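Zinis Utensil Holders

Version 2 of the card, February 20, 2025

Zinis is a set of labeled pictures about one small part of the kitchen: the utensil holder, the things that normally live in it, and the counter or table where both of them stand. It was made for people who study how kitchen things are stored, sorted and put back. The set is small and the subject is narrow, and we want to keep it like this.

The first version had only holders which were already full. Users wrote to us that a full holder hides most of what is in it, so a label says "spoon" and the picture shows only the last part of a handle. In the second version we added many pictures where the utensils lie beside the holder, in piles or one by one.

Contents of the set

The set has 1,650 pictures from nine kitchens. Of these, 1,540 have complete labels. The others have a label for the holder only, and they are kept in a separate folder with the name "partial". Please do not mix the two folders when you count utensils, or your totals will be too low.

There are 11 classes:

spoon
soup spoon
fork
table knife
chopstick
ladle
spatula
whisk
tongs
holder
other utensil

"Spoon" and "soup spoon" are divided by the form of the bowl and not by the size. If the bowl is deep and the sides are high, it is a soup spoon, and the material does not matter. A long flat handle also does not change the class. In the first version the ladle and the soup spoon were often confused. We looked at all of them again, and the rule is now that a ladle has a bowl which is set at a clear angle to its handle. Some borderline pieces remain, and they have the flag "unsure" in the notes column.

Each single chopstick gets one label. We discussed this for a long time. In daily life chopsticks are a pair, but in a pile it is very often impossible to say which two belong together, and guessed pairs would be worse than no pairs. If you need pairs, you have to build them yourself from the single labels.

"Other utensil" is for everything that would stand in a holder but has no class of its own: peelers, brushes, straws, measuring sticks, slim plastic pieces whose purpose we could not decide. It does not include cups, plates, lids or cloths.

Folders and files

pictures – all pictures with complete labels, one folder for each kitchen
partial – pictures with the holder label only
labels.csv – one line for each labeled thing
kitchens.csv – one line for each kitchen, with the surface and the kind of holder
changes.txt – what is different from the first version

The kitchens have letters from A to I. Kitchens A to D come from the Drutport part of the collection and have mostly Western cutlery. Kitchens E to I come from the Kawaguchi part, where chopsticks, porcelain spoons and mixed piles are much more common. This split is not balanced inside the classes. For example, almost all whisks are in kitchen B, and a model or a statistic that uses only this kitchen will give a strange idea of how many whisks a household has.

Columns in labels.csv

picture – the name of the picture file
kitchen – letter from A to I
class – one of the classes listed above
material – metal, wood, bamboo, plastic, porcelain, silicone, or empty
state – "in holder", "on surface" or "in hand"
covered – "no", "partly" or "mostly"
notes – free text, in English

The material is written only if it can be seen with good certainty. Light wood and bamboo are difficult to separate when the surface is painted or very worn. In these cases the column is empty, and we ask users not to fill it automatically. The same is true for white plastic and white porcelain, which look very alike in strong light. A porcelain spoon usually has a thicker edge and a softer shine, but this is a help for the eye and it is not a proof.

"Covered" is about other things lying over the utensil, and not about shadow. A chopstick that lies under three others and is visible only at both ends gets "mostly".

About the holders

The holder is the reason why the set exists, so here are some more words about it. We found four main kinds: the ceramic jar, the metal cylinder, the plastic basket with holes, and the tall narrow tube. There is one line about the kind of holder for each kitchen, and if a kitchen has more than one holder, the kinds are separated with a semicolon.

A tall narrow holder keeps chopsticks upright very well, but short spoons fall down inside and are difficult to take out. A wide jar is easy for every utensil, but long handles lean to all sides and the jar can tip if it is light. In most of our kitchens the people had found a compromise by themselves. Long things stood in the holder, and the short soup spoons were in a drawer or on a small plate.

If the holder is empty, this is written in the notes column as "empty". An empty holder is a normal part of the set. Please do not remove these pictures as mistakes.

Surfaces

The surface under the utensils is written in kitchens.csv. There are bare counters, wooden tables, trays and tablecloths. Printed tablecloths made the labeling slower. Thin lines in a print, such as stems or branches, can look like chopsticks when the picture is small, and round flowers can look like small plates. We checked all the printed surfaces two times. If you find a label on a flower, please write to us.

We also advise not to cut out the surface before training or counting. The shadow between a spoon and the cloth often shows which thing lies on top, and without it the "covered" column is difficult to understand.

A mixed pile

The pile is the most difficult arrangement in the set, and also the most usual one when dishes come back from drying. White spoons lie among crossing bamboo chopsticks, beside a black holder that is still empty. For such a pile we label the spoons first, from the front to the back, then the chopsticks that lie apart, and at the end the tangled ones. With this order fewer chopsticks are forgotten. 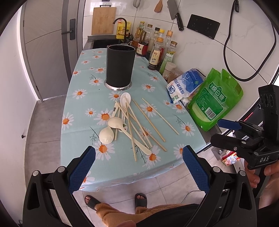
In which order should utensils go back into a tall holder?

Put the long and thin ones in first, with the chopsticks standing together on one side, and then add the spoons on the other side with the bowls up. In this way the bowls do not get stuck between the sticks, and each spoon can be taken out alone.

Known problems

Kitchen G has two holders of the same color standing very near to each other. In some pictures they were labeled as one. This will be repaired in the next version.

Forks are rare in the Kawaguchi part. A fork found there is more often a serving fork than a table fork, but both are in the class "fork".

The words in the notes column are not completely uniform. "Bowl up" and "face up" mean the same thing. "Upright" is used for utensils in the holder, and "standing" was used in the first version for the same.

A few utensils have printed marks or letters. We did not copy this text into the labels, even where it was readable, with the exception of measuring scales.

How the labels were made

Each picture was labeled by one person and read again by a second one. When the two did not agree on the class, they talked about it, and if this did not help, the thing received "other utensil" with the flag "unsure". We did not vote. For the material, disagreement always gives an empty column.

The labeling guide is in the Dranden folder, together with the drawings of spoon forms. The guide is older than this card in two places – the chopstick rule and the ladle rule – and in both places the card is right.

Using the set

You can use Zinis for teaching, research and for private projects. If you publish something with it, please give the name of the set and the version number. Totals from version 1 and version 2 cannot be compared directly, as the chopsticks were counted in pairs before.

Corrections are welcome in any form, but the easiest for us is a line with the picture name, the old label and the new label. Corrections that arrive before the end of March will go into version 3, together with the repaired holders of kitchen G.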